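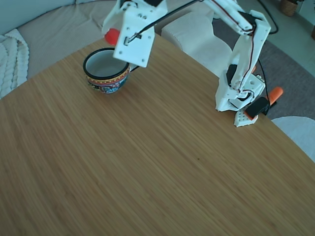
La taza de la mesa, con sus bandas amarilla, roja y azul.

De: Meifang Zou
Para: lista de anotadores y estadística
Fecha: 12 de abril de 2024
Asunto: Re: Carreras limpias con corredor heredado y error posterior

Respondo entre líneas a lo que quedó pendiente del hilo de febrero.

Yao escribió:
> En el acta del Cisa-Vodham la relevista entra en la sexta con
> corredoras en primera y segunda y un out. Rodado al campocorto,
> error en el tiro, bases llenas. Luego doblete y entran las tres.
> Yo cargaría dos limpias a la abridora y una sucia a la relevista,
> pero el programa me devuelve tres sucias. ¿Quién tiene razón?

Ninguno de los dos del todo. La entrada se reconstruye sin el error, y la reconstrucción se hace por separado para el equipo y para la relevista. Si el rodado era un out de rutina, en la reconstrucción hay dos outs cuando llega el doblete. Las dos corredoras heredadas siguen en base (habrá que decidir si la de segunda habría pasado a tercera con el out, cosa que en esta jugada no cambia el resultado) y anotan las dos con el doblete. Ambas van a la abridora y son limpias, siempre que ella las embasara sin ayuda de la defensa. La tercera carrera es la de la bateadora que se embasó por el error: sucia, y a cuenta de la relevista. En eso coincido con Yao.

El programa da tres sucias porque trata el error como si cerrara la entrada. Lo reproduje con el acta original y también cambiando el código de la jugada de E6 a E6T. En los dos casos suma dos outs en lugar de uno. Si se introduce el rodado como jugada de selección y después se corrige a error, el resultado sale bien, lo que apunta al contador y no a la regla.
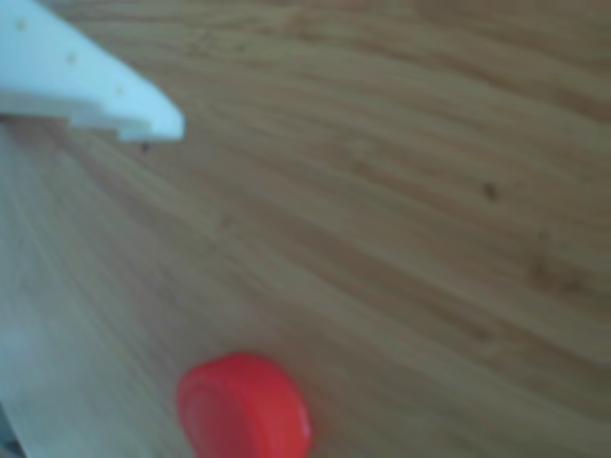 La notación de los outs reconstruidos es la otra fuente de discrepancias. En las actas de Vuvutora se marcan con un círculo vacío junto al número del out real, y al escanear la hoja el círculo se pierde o se confunde con un cero. Propongo volver a los puntos: uno por out reconstruido, en diagonal descendente dentro de la casilla, de izquierda a derecha, con la misma disposición que los tres puntitos tostados de la pieza blanca en la foto de encima de este párrafo. Tres puntos en diagonal significan que la entrada reconstruida está cerrada y que toda carrera posterior es sucia para el equipo. Se leen bien a 600 ppp y no chocan con el rombo de las bases. Los outs reales se siguen escribiendo con número y dentro de su círculo, como hasta ahora.

Más abajo en el mismo mensaje:
> ¿Y si la relevista da después una base por bolas y esa corredora
> también anota? ¿Se beneficia del out reconstruido?

No. La relevista que entra con la entrada empezada no recibe el beneficio de los outs perdidos antes de su llegada. En este caso el error se produjo con ella ya en el círculo, de modo que ese out sí le cuenta. Con dos outs reconstruidos la entrada no está cerrada, y la corredora que recibió la base por bolas sería limpia para ella si anota antes del tercero.
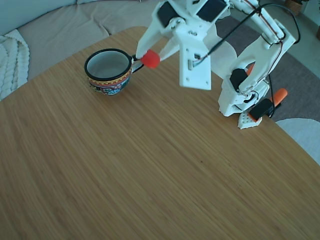

Conviene anotar en el margen el momento exacto del cambio de lanzadora, con el bateador y la cuenta, porque sin ese dato no hay forma de separar las dos reconstrucciones. En el acta de Yao figura la entrada pero no la cuenta. Si la relevista entró con 2 bolas y ningún strike y el turno hubiera acabado en base por bolas, la corredora habría sido de la abridora. Con el rodado no se aplica.

He pasado el validador por las 2000 líneas de jugadas que tenemos cargadas. El contador falla solo cuando coinciden error de tiro y corredoras forzadas. Adjunto el listado en texto, separado por tabuladores, con el número de acta en la primera columna. Las correcciones a mano llevan una C en la última; no las sobrescribáis al volver a importar.

Meifang Zou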